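The case for smaller loads

When we moved to the rental in Taltow, the laundry came with a front loader and not much room for anything else. I washed the way my parents did: save it all up, fill the drum until the door only just closed, run the long cycle. I now think this is a bad habit, and that most households would be better off washing less at a time and washing more often.

The usual objection is water and power. It's a fair one, and I wouldn't run a machine for two tea towels. But a drum crammed full doesn't rinse properly, and half of what comes out gets washed again. That was my experience for most of a winter. 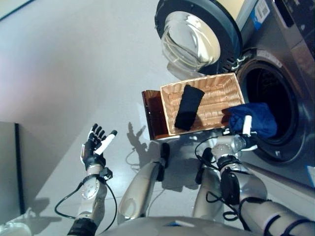

What changed my mind was getting rid of the big plastic hamper. It held 16 days of clothes and we let it. A wicker basket holds far less, so when it's full, you wash. Colours stay apart more easily too. A black sock in a small load gets noticed before the whites go in.

There is also the hanging out. A small load takes me 6 minutes on the line. The old ones took most of a Saturday-sized chunk of patience, and the last things in the pile were creased before I got to them.

Leave the door open between washes as well. The seal on ours used to smell by February, when the humidity is at its worst, and a new one was quoted at more than $50. I would sooner leave a door ajar.

Related
Drosteo pegs, 2 summers on
Does the Stevens airer suit a small flat?
Closness wool wash: worth the price?
Storing doonas without a linen press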